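June, 6:40 a.m.
By the author

Slept badly again, so the pillow question moved up the list. I put the checked one on the scale before coffee: 1,164 grams with the cover on. The cover alone is 191. That leaves 973 grams of fill, close enough to what I wrote down in the spring that I can rule out loss of material. The fill has moved toward the ends. Pressing with a flat hand, I can feel the middle give way well before either short side does.

The cover is the one from the shop in Hokutcombe, big squares in blue, tan and off-white. It has held up better than the thing inside it. The seams are straight, no pulled threads that I could find, and the zipper runs clean if started slowly. The Plerkham cover I bought the same week lost its zipper pull by the second wash and is now a bag for rags.

Procedure for the fill, so I don't have to work it out again next time:

Cover off, turned inside out, washed at the cool setting with nothing else in the drum. Inner pillow on the floor, long side toward me, worked from both ends to the middle with the heels of the hands. Turn over, repeat. Twenty minutes in the dryer on low with two clean tennis balls, then stop and feel for lumps. Longer than 20 and the fill gets warm enough to clump at the corners, which I learned on the gray one from the guest room. Then leave it flat until it is fully cool before the cover goes back on.

I want to use the white table for the flat stage this time. The bed is too soft to show whether the thickness is even, and the floor needs sweeping first. The table could stand a wipe as well. The reddish mark near the center did not come off with dish soap last month and I have stopped trying.

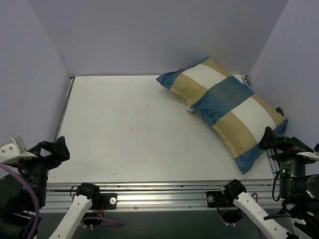 The checked pillow on the white table, cover on.

Length across the long side should be checked after every wash. The Segura instructions allow for some shrinkage in the first three washes and nothing after that. I don't trust the tag, but I do trust a tape measure, and I need to find the tape measure. Last seen in the kitchen drawer with the string.

The cover has a right way to go on, for what it's worth. I feed the far corners in first, one hand inside each, then grip both corners through the fabric and shake the rest down. Doing the near corners first leaves an empty point at the far end that can't be filled without taking everything out again. I did it the wrong way for years.

Cost side. A new inner from Pateo is $17 plus shipping. If the middle goes soft again within a month of this wash, I order one and keep the cover. If it lasts into fall, the washing routine stays as it is and the money goes to curtain hooks, which are overdue.

Two other items while I am on bedding. The flat sheet has a thin patch near the foot – not a hole yet. Rotate it top to bottom at the next change. The wool blanket can go into the chest, but only after a full day on the line, and the forecast is no help with that this week.

Neck is stiff on the left side, less than yesterday. Tonight I will use the spare foam pillow and note the difference in the morning.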